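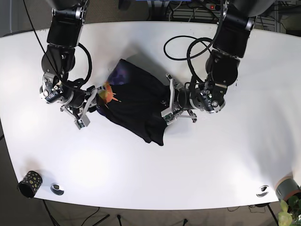 Preguntas frecuentes sobre el kit Stillik de dos brazos

Última actualización: 1 de junio de 2025

Llevo unos meses vendiendo y montando kits Stillik, y casi todos los correos que recibo preguntan lo mismo. Así que he ido juntando las respuestas en esta página. Si tu duda no sale, escríbeme desde el formulario de contacto y te contesto yo (a veces tardo un poco, sobre todo si me pillas en plena instalación).

¿Qué viene en la caja?

En las cajas, mejor dicho, porque son 2 y pesan lo suyo. Vienen los dos brazos con sus pinzas paralelas, la estructura que los sujeta por encima de la mesa, el controlador, el cableado completo y una llave USB con el programa. La mesa no viene. La gente se sorprende, pero mandar una mesa por mensajería sale carísimo y seguro que tienes una por ahí que sirve.

¿Qué mesa necesito?

Una que no se mueva, y con eso ya tienes mucho ganado. Yo las prefiero blancas y mates, porque la ropa oscura se distingue muy bien encima. Con la ropa blanca pasa lo contrario, claro, y ahí recomiendo poner un mantel gris liso. Si la mesa tiene pasacables metálicos en el tablero no hay problema, no hace falta taparlos. El canto puede ser recto o curvo, da igual: en la calibración marcas tú la zona de trabajo.

¿De verdad dobla camisetas?

Sí, aunque te pido paciencia con lo que vas a ver al principio. Lo normal es que coja la prenda hecha un gurruño, la agarre por dos puntos, la estire en el aire o sobre la mesa y vuelva a intentarlo si no le gusta cómo ha quedado. A veces la estira en diagonal y parece que no tiene ni idea de lo que hace. Déjale. Casi siempre está buscando el cuello o el bajo para orientarse.

¿Cuánto tarda con cada prenda?

En mi taller hice una prueba larga en abril: 839 prendas, casi todas de algodón, metidas sin ordenar. Una camiseta fácil sale en menos de 30 segundos. Una sudadera con capucha puede tardar bastante más, y alguna la deja por imposible y la aparta a un lado. Prefiero decírtelo ahora a que me escribas enfadado luego.

¿Los estampados le confunden?

Menos de lo que yo pensaba. Los dibujos grandes y de colores vivos hasta le ayudan a saber qué lado es el delantero. Lo que sí le da guerra son las rayas finas, sobre todo si la tela está muy arrugada, porque le cuesta distinguir un pliegue de una raya. Y los estampados de vinilo gordo resbalan un poco entre los dedos de la pinza. Para eso están las fundas de silicona de Ermont, que se venden aparte y se ponen en un momento.

¿Me puede romper la ropa?

Con la fuerza de agarre que viene de fábrica no he tenido desgarros en algodón ni en poliéster. Con punto fino, encaje o prendas con lentejuelas no lo usaría, y lo pone también en el manual. Si subes la fuerza a mano, eso ya corre de tu cuenta -- el programa te avisa dos veces antes de dejarte.

Los cables quedan colgando en bucles grandes, ¿está mal montado?

¡No! Me lo preguntan muchísimo. Los bucles junto a las muñecas tienen que quedar sueltos para que la pinza pueda girar del todo. Si los recoges con bridas porque te parece más bonito, el brazo tira del conector y acabas llamándome. Lo que sí conviene sujetar bien es el tramo que va por el suelo, para no tropezar con él.

¿Puedo dejar cosas encima de la mesa?

Poder, puedes. Un bote o una taza en una esquina, fuera de la zona marcada, no molesta. Eso sí, vacío, por favor. Y las plantas, mejor al lado que encima: las hojas se mueven con nada y a veces el sistema las toma por una prenda y se queda esperando.

¿Qué diferencia hay con el kit de Vondetmont?

He montado los dos y no son malos ninguno. El de Vondetmont trae mesa propia y pinzas más anchas, y se nota que está pensado para toallas y sábanas. Con ropa de vestir me gusta más Stillik, y además el programa se entiende sin leerse nada. Si lo tuyo es ropa de hotel, mira primero el otro (ya ves qué buen vendedor soy).

¿Necesito saber programar?

No. Las rutinas de doblado vienen hechas y se eligen en pantalla. Si quieres enseñarle un doblado tuyo, mueves los brazos a mano y él va grabando las posiciones. La primera vez sale regular, la tercera ya tiene buena pinta. Para quien sí programa hay un módulo abierto, que se llama Ikeda, con acceso a todas las articulaciones.

¿Cuánto cuesta la instalación?

Son 200 euros, con el montaje, la calibración y una mañana conmigo para que practiques con tu propia ropa. El desplazamiento se calcula según dónde estés y te lo digo antes de reservar fecha.

¿Y si algo se estropea?

La garantía cubre motores, pinzas y controlador. Los cables también, salvo que les hayas puesto bridas (perdona que insista). Antes de pedir un recambio mándame un vídeo corto de lo que hace el brazo, porque muchas veces basta con repetir la calibración y lo dejamos resuelto por teléfono esa misma tarde.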